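Setting up a sorting table for a robot arm and hand in a shared workshop

Posted Monday, January 11, 2021 by Kayode Uzor

These notes cover how we got the arm at the Trevby workshop to pick parts off a table and put them in a bin. They start after the arm is bolted together and the joints turn when told to. If yours doesn't do that yet, read Olumide Etim's build notes first and come back.

Our arm is a home build with a bought hand on the end. The job is clearing up after repair evenings, when good parts end up mixed together and somebody has to sort them by hand.

What you need

A table that doesn't rock. A felt mat. A shallow bin, plastic, open at the top. A bowl or tray for the parts waiting their turn. A handful of parts you don't mind losing. A tape measure. A laptop with the arm software on it, and a power supply with a switch you can reach from where you stand.

1. Fix the table and the arm

Put the table where you want it and adjust the feet until it stops moving. Press down on each corner in turn. If it rocks at all, the arm will make it worse every time it stops quickly, and your saved positions will drift through the afternoon.

Bolt the arm's base to its own stand or to a solid edge. We tried clamps and they crept. Mark the position of the table legs on the floor with tape, as other people use the room and will move things to sweep.

2. Lay the mat

Use felt, thick enough that a fingertip can press into it slightly. On a bare table the fingers skid when they touch down, and round parts roll off before the hand closes. Felt fixes most of that. Plain grey or beige is best if you are using a camera to find the parts. Ours was an offcut from Rinaldi, and we rounded the corners so they wouldn't lift.

Hold it down with double-sided tape along the back edge only. You will want to lift the front to get at screws.

3. Measure the reach

Move the arm by hand, with the motors off, to the furthest point where the fingers can still touch the mat flat. Measure from the centre of the base joint. We got 669 mm. Then find the nearest point where the elbow doesn't fold up on itself. Work inside those two distances and leave a margin at both ends. We keep the bin at 508 mm, well inside the far limit.

Write both numbers on the table leg. Suleiman Dauda lost an evening to a bin that was just out of range, and the software only said "no solution".

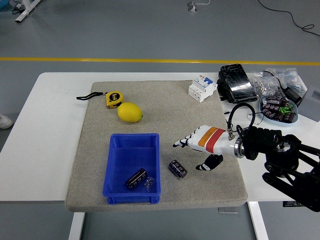

4. Choose the first parts

Start with cylinders. Electrolytic capacitors are good because they are light, they have a hard case and the fingers can close on them from either side. Pick large ones. Before you handle any that came out of old equipment, discharge them through a resistor and check with a meter. Do this to every one, including those that have been in a drawer for years.

Leave small loose components until much later. If you want to try one early, put it in a little clear bag and let the hand pinch the bag. It works more often than you'd expect.

Put a few things on the mat that the arm is supposed to leave alone. A piece of fruit is fine, or a tool. If you only ever train on a clear mat, the arm will try to pick up the first thing anybody puts down.

5. Teach the pick

Save four positions for each pick: above, down, closed, and above again. "Above" should be high enough to clear the rim of the bin with a part in the hand. Ours was too low for the first week, and we knocked the bin along the mat until Ebuka Ogbonna raised the number.

Bring the hand in at an angle, with the thumb low and the fingers over the top. Coming straight down looks tidier but the fingertips hit the mat before they are round the part. Close slowly. Set the current limit on the fingers low, try it, and raise it a step at a time until the part stops slipping.

Run each move at a quarter speed first. Keep a hand on the power switch.

6. Sort out the cable

The wrist cable needs a loop big enough for the full turn of the wrist – more slack than looks right. Turn the wrist to both ends of its travel by hand and watch the connector. If the connector moves, the loop is too short. A tight cable will pull out slowly over several days and give you faults that look like software.

Keep spare hardware in bags at the far side, clear of the elbow.

7. Run a batch

Do a run of 47 picks and write down each miss, with a word or two on what went wrong. Ours were mostly slips at the closing stage, and 2 were the table being leaned on. Change one thing and run the same batch again. Osaze Iyamu keeps the sheets in the Ekik folder on the shelf by the door, and you are welcome to add yours.

Things still to do

The hand can't yet pick up a part that is touching the wall of the bin. We are going to try a narrower finger pad. The people at Stanside have a camera mount we can copy, and Olumide hopes to have that fitted by May.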